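Home | Laundry | Storage | Bedding | Workshop | Search

Folding and storing quilted jackets and other padded garments

Padded garments take up more room than their weight suggests, and most of that room is air. 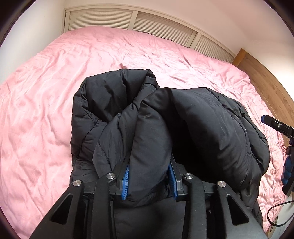 Folding starts with getting the air out, and the order in which that is done decides how flat the finished bundle will lie. The method below applies to synthetic and down fillings, with the differences noted.

Preparation

Empty the pockets, including any inside the lining. Close the main zip to within a hand's width of the collar and leave the top open as an air outlet. Fasten press studs. Cuffs with hook-and-loop tabs should be closed on themselves, as the hook side will pull threads from a smooth shell.

The garment must be fully dry. Press a thick section between finger and thumb, near a seam, and hold it for a few seconds. If the filling feels cold or clumps, hang the garment for another day. Seams dry last.

Working surface

A made bed is better than a table for anything longer than hip length. The sheet grips slippery fabric and stops the bundle from sliding while the second half is being folded. A light-coloured sheet also makes dark garments easier to check for loose threads and escaped filling. Remove the duvet first.

Sorting out a bunched garment

A quilted garment dropped on a bed rarely lands flat. The panels overlap, and pulling at a sleeve or hem tightens the layers underneath. Take hold of one thick fold in the middle of a panel, clear of the stitching, lift it straight up a short distance and let the rest hang. Lower it away from you. Two or three lifts will open most jackets. Do not lift by a seam. The stitching puckers under load and the holes enlarge, which is how down gets out.

Folding

1. Lay the garment face down with the hem towards you. Smooth from the centre line to the side seams with the flat of the forearm.
2. Fold one sleeve straight across the back. Fold the second over it. If the sleeves are bulky, angle the second one down towards the hem so the two do not stack.
3. Fold each side in by a third. Press along the whole length and wait for the air to leave through the collar.
4. Fold or roll from the hem upwards. Rolling gives a smaller bundle. Folding gives one that stacks. Put a knee on it if necessary, but only with synthetic filling.
5. Turn the hood, if there is one, inside out over the bundle.

Where possible, place folds along the quilting lines. The filling is thinnest there and the crease recovers sooner. A crease made across the middle of a padded channel can remain visible for weeks on a shiny shell.

Containers

Cotton bags are adequate for a wardrobe shelf. The Adine drawstring bag in the 18 litre size takes one long coat or two short jackets. For under-bed storage I use the Esis flat box, which has a lid that can be lifted off without dragging the whole thing out. Plastic boxes are acceptable in a dry room. In an unheated one, leave the lid off its catches.

Vacuum bags are suitable for synthetic filling over a single season. I do not use them for down. If you must, stop when the bag is around half its original thickness and close the valve.

Weight matters less than pressure. For reference, my own long coat is 616 g on the kitchen scales and the short one 516 g, and both suffered more from a suitcase laid on top than from a whole winter of wear.

Bringing back into use

Unroll, open the zip fully and shake from the hem, then from the shoulders. Hang on a wide hanger overnight. Stubborn flat patches can be worked loose by hand through the lining, pushing the filling outwards from the quilting lines. A tumble dryer on the lowest setting with two clean tennis balls will restore down, if the care label permits it. Do not iron.

Small repairs before storage

Loose thread ends are to be trimmed, never pulled. A pinhole in the shell can be closed with a patch of self-adhesive nylon, corners rounded, applied to a surface wiped with a damp cloth and left to dry. Push any feather that is poking through back in from the other side.

Comments (4)

skalisberg_flat
Does step 3 work with a zip that only opens from the bottom? Mine leaves nowhere for the air to go at the collar.

Reply from the author
Fold from the collar down instead and leave the hem end open.

M. Siddiqui
I did all of ours on Sunday. The angled second sleeve makes a real difference on the children's coats. Rolled the adult ones and they fit the 18 litre bag with a scarf on top.

tealtowel
Cedar blocks in with down, yes or no? I had oil marks on a pale lining last February.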